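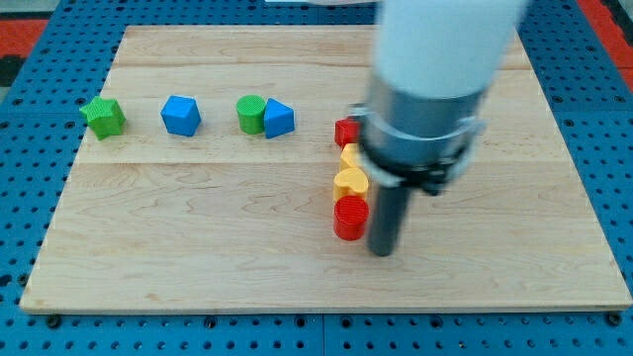 파란 타공판 위의 작업판. 그리퍼의 진회색 손가락이 빨간 원기둥 바로 오른쪽까지 내려와 있다.

작업실 > 공구와 장비 > 소형 로봇팔 > 고장과 안전

탁상용 로봇팔이 블록을 밀어버릴 때 의심할 것들

제조사 말대로라면 이런 글은 필요 없다. 쿠르클리 설명서 첫 장에는 "상자에서 꺼내 바로 쓰는 협동 로봇"이라고 적혀 있고, 안전 항목은 뒤쪽 두 쪽이 전부다. 나는 그 문구를 믿지 않는 편인데, 7월에 우리 작업실에서 난 사고 이후로는 더 그렇다.

사고라고 해봐야 다친 사람은 없다. 팔이 블록을 집으러 내려가다가 블록 윗면을 그대로 눌렀고, 원목 판이 28mm 밀렸고, 손가락 한쪽이 휘었다. 프로그램은 아무 오류 없이 다음 동작으로 넘어갔다. 화면에는 초록색으로 '완료'. 휜 손가락으로 남은 동작을 끝까지 다 했다.

원인을 찾는 데 주말 하나를 썼다. 아래는 그때 확인한 순서를 조금 다듬은 것이다.

전원부터 내린다

비상정지 버튼을 눌렀다고 안심하고 손을 넣는 사람이 많다. 우리 기종은 비상정지를 풀면 멈췄던 동작을 이어서 한다. 설명서에는 '편의 기능'이라고 되어 있다. 누구의 편의인지 모르겠다. 판 위의 블록을 바로 세우려고 손을 넣을 일이 있으면 본체 스위치를 끄고, 가능하면 플러그도 뽑는다. 전원을 끄면 팔이 처지는 기종이 있으니 끄기 전에 다른 손으로 팔을 받친다.

판이 정말 고정되어 있는가

타공판은 구멍이 많아서 뭐든 단단히 물릴 것처럼 보인다. 하지만 원목 판을 그 위에 그냥 올려두면 그냥 올려둔 것이다. 우리는 밑면에 양면테이프를 붙여놓고 고정했다고 불렀다. 떼어보니 먼지가 앉아 접착력이 거의 없었다.

확인은 간단하다. 손가락 하나로 판 옆구리를 민다. 밀리면 고정이 아니다. 지금은 판 모서리에 맞춰 구멍에 핀을 꽂고 쓴다. 나무는 장마철에 조금 늘어나니 핀을 너무 바짝 대지 말 것. 연필로 판 외곽선을 타공판에 그어두면 밀렸는지 한눈에 보인다.

블록 사이 간격

왼쪽에 별 모양처럼 옆에 나뭇결이 보일 만큼 떨어져 있는 블록은 집기 쉽다. 문제는 서로 붙어 있는 것들이다. 초록 원기둥과 파란 삼각기둥처럼 맞닿아 있으면 그 사이에는 손가락이 들어갈 자리가 없다. 그쪽으로 내려가게 해놓고 손가락이 휘었다고 제조사에 전화하면 "사용 환경 문제"라는 답을 듣는다. 이 점만큼은 제조사가 맞다.

그리퍼를 최대로 벌린 상태에서 손가락 바깥쪽 폭을 자로 잰다. 안쪽 폭을 재는 사람이 많은데 옆 블록을 치는 것은 바깥쪽이다. 여유가 모자라면 그리퍼를 90도 돌려서 접근시키면 되는 경우가 꽤 있다. 돌렸을 때 케이블이 당기지 않는지는 손으로 먼저 돌려보고 판단한다.

줄지어 선 블록은 앞에서부터

하트 뒤에 또 노란 블록, 그 뒤에 빨간 정육면체, 이런 식으로 앞뒤로 줄을 세우면 뒤쪽 것은 팔에 가려서 사람 눈에도 잘 안 보인다. 카메라로 위치를 잡는 방식이면 팔이 치워진 자세에서 한 번 찍고, 팔이 내려온 다음의 영상은 믿지 않는 것이 좋다. 자동 보정이 다 해준다는 기능을 켜봤지만 그리퍼를 블록으로 착각한 적도 있어서 꺼두었다.

맨 앞의 것부터 치우면 고민이 줄어든다. 느려 보여도 손가락 교체하는 것보다는 빠르다.

높이 값은 모양마다 따로

윗면 높이가 다 같다고 가정한 것이 우리 사고의 직접 원인이었다. 별에 맞춘 높이를 윗면이 둥근 블록에 그대로 썼다. 둥근 윗면은 가장자리에서 재면 낮게 나온다. 모양마다 제일 높은 곳을 재서 표로 적고, 이동 높이는 그중 제일 큰 값보다 넉넉히 위로 잡는다. 종이에 적어 벽에 붙여두면 된다. 앱에 저장하는 기능도 있지만 업데이트 후에 한 번 초기화된 뒤로는 종이가 원본이다.

힘 제한을 믿지 말 것

충돌을 감지하면 멈춘다고 광고한다. 어느 정도 힘에서 멈추는지는 광고에 없다. 주방저울을 판 위에 놓고 팔을 최저 속도로 천천히 내려보면 대강 감이 온다. 우리 것은 표시가 설정값을 한참 넘어서야 멈췄다. 저울이 망가져도 아깝지 않은 것으로 하고, 손은 절대 대신 쓰지 않는다. 속도를 올리면 결과가 더 나빠진다.

손가락과 조임 링 점검

막대처럼 가느다란 손가락은 조금 휘어도 티가 안 난다. 빼서 유리판 위에 굴려보면 휜 것은 덜컹거린다. 조임 링 나사는 그리퍼를 잡고 살짝 비틀어서 확인한다. 돌아가면 풀린 것이다. 펜으로 링과 몸체에 걸쳐 선을 하나 그어두면 다음부터는 비틀 필요도 없다. 우리는 27회 작동할 때마다 보는데, 특별한 근거가 있는 숫자는 아니고 블록 정리 한 세트가 그만큼이라 그렇게 되었다.

정품 손가락은 비싸다. 브레르니아에서 나온 호환품을 써봤는데 끝이 미세하게 짧았다. 못 쓸 정도는 아니지만 높이 값을 전부 다시 재야 한다. 싸게 샀다는 생각이 그날 오후에 사라졌다.

다시 켤 때

블록 없이 빈 판으로 한 번 돌린다. 그다음 블록 하나만 놓고 돌린다. 그다음에 전부 올린다. 속도는 처음부터 끝까지 최저로 두고, 한 사람은 계속 본체 스위치 옆에 서 있는다. 아이가 있는 집이면 블록 색깔 때문에 손이 먼저 나오니 방문을 닫고 한다. 로봇팔 옆에 장난감처럼 생긴 것을 놓는 일 자체가 나는 아직 마음에 들지 않는다.

한 가지 덧붙이면, '완료' 표시는 명령을 다 보냈다는 뜻이다. 블록이 제자리에 갔다는 뜻으로 읽으면 안 된다. 눈으로 봐야 한다.

글: 슬라멧 펠루페시
23/11/2024

댓글

망운답공방
비상정지 풀면 이어서 움직이는 거 저도 당했습니다. 설정에 '재개 전 확인' 항목이 있긴 한데 기본이 꺼짐이에요. 왜 꺼놓고 파는지.

나사하나
주방저울 방법 해봤는데 저희 저울은 끝까지 올라가기 전에 화면이 꺼졌어요. 자동 꺼짐 해제되는 걸로 쓰세요.

kutomden
너무 겁주는 글 같습니다. 같은 기종 160시간 돌렸는데 손가락 휜 적 없습니다. 판 고정만 제대로 하면 될 일 아닌가요.

슬라멧 펠루페시
kutomden님, 높이 값을 모양별로 따로 넣으셨다면 그럴 수 있습니다. 저희는 고정도 높이도 둘 다 틀렸습니다. 그래도 스위치 옆에는 서 계세요.

초보목수
핀은 금속으로 하셨나요, 나무로 하셨나요? 그리퍼가 핀을 칠까 봐 망설이는 중입니다.

슬라멧 펠루페시
나무 핀입니다. 판 윗면보다 낮게 잘라서 씁니다.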